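Tips for table-clearing software

Planners love to promise a clean table. I don't buy it until the simple checks pass. 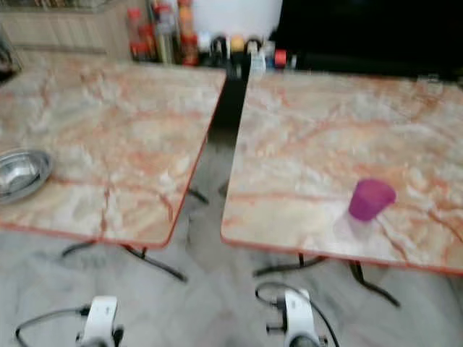
Set a stop rule first. Namano retries a failed grasp 11 times by default — I cut that to 2.

Shiny steel fools depth estimates, so test perception on bowls before you tune motion.

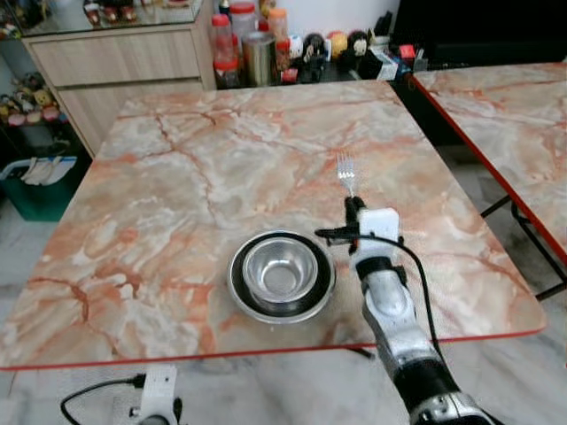 Log every plan, even the dull ones. A success rate with no logs behind it is an ad.

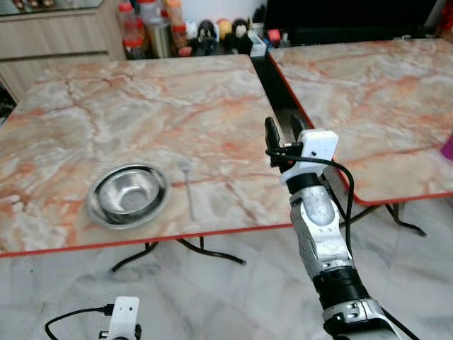
Steel bowl and spoon on the marble-patterned table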